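Nusrat Soomro
1 Nov 2020

Notes on the slipper task, mostly on why I threw out the grasp scorer and what replaced it. Thread, 14 posts or so. Software only, the arm is a small hobby-class thing with position servos and I won't defend it.

Task: two slide slippers, one small rack, one arm. Put the slippers on the rack. The policy proposes end-effector targets from camera frames, a planner turns those into joint trajectories, a thin loop streams setpoints to the servos. Everything below concerns the middle and bottom layers.

The stack, for anyone following from the Wurnton posts: perception and policy run in one process, planning in a second, servo streaming in a third. Messages go over Bravora, our in-house bus. It is a ring buffer with timestamps and very little else.

First problem was time. The camera process stamped frames on arrival, the servo process stamped joint states on read. Both used the wall clock. When the clock got adjusted mid-episode, joint states jumped ahead of the frames by 67 ms and the policy was conditioning on a pose the arm had not reached yet.

Fix: monotonic clock everywhere, stamp at the driver, and the buffer now refuses any message older than the last one on the same topic. Refusals get logged with the topic name. I should have done this in January.

Second problem was the grasp scorer. The old one fit a box to the slipper and ranked antipodal pairs across it. Fine for blocks. A slide is a sole with a strap arched over it, so the box is mostly air, and the best-ranked pair would often span the opening and close on nothing.

Replacement is dumber. Segment the slipper, sample points on the mask boundary, keep those where the local thickness fits between the open jaws, score by approach direction and clearance from the rack. No learned part. It returns up to 56 candidates and the planner takes the first one it can reach.

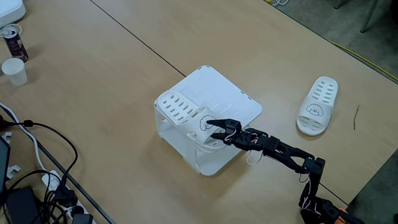
Left slipper at the rack, jaws open on the side with the dog drawing. Second slipper still on the table.

That pose is a decent test of the clearance term. The slipper is tipped against the top of the rack, so a candidate can look good on the mask and still put the lower jaw into the panel on the way in. The planner needs the rack as a collision body, with some margin.

I modeled the rack as three boxes: top panel, base plate, one slab for everything between. The side panels have open windows and I ignore them. No plan should be going through a window. If one does, the slab rejects it, and I'm happy.

Slipper is not a collision body during approach. I tried it. With the slipper in the world model the planner treats the intended contact as a violation, so you start carving exceptions, and then the exceptions have bugs. Now contact is allowed inside a small sphere at the grasp point and checked nowhere else.

Third problem: the dog. Each slipper has a cartoon dog face in black outline, and our segmentation kept splitting the mask along the linework. White on one side, white on the other, strong dark edge between them. Boundary samples then landed in the middle of the strap.

Tried a bigger closing kernel on the mask. That closed the outline but also filled the ventilation holes and ate the gap between strap and footbed, and the thickness check depends on that gap. Went back and retrained the segmenter on 2000 frames with the drawing turned to random angles and contrasts. The splits stopped on the validation set.

Control side. Servos take position targets only, so "force" is position error and hope. I cap the commanded error per joint. If the jaw joint stays at the cap for 69 consecutive ticks the loop calls it contact and holds the last measured position plus a small offset.

The counter resets on any tick below the cap. An earlier version decremented instead and it would declare contact during fast moves, when the error is large for ordinary tracking reasons. Took a plot of one joint over one episode to see it. Plot your joints.

Replay tool is called Mosthorpe and it does one thing: load an episode, step through it, show frame, joint state, commanded state and active grasp candidate at the same timestamp. I wrote it last. It would have saved me two of the three problems above.

Open items: placement. Grasp selection does not know where the slipper is going, so it will pick a hold that makes the final orientation unreachable, and the planner only finds out after the lift. The obvious move is to check the place pose per candidate before committing. It multiplies planning calls, and I have not measured the cost yet.

Also open: regrasp. Currently a failed grasp sends the arm home and starts over – slow, but the state is clean. Vávra branch has a version that retries from the pre-grasp pose with a fresh mask. Not merged. Tests for the stale-mask case are still missing and I want those first.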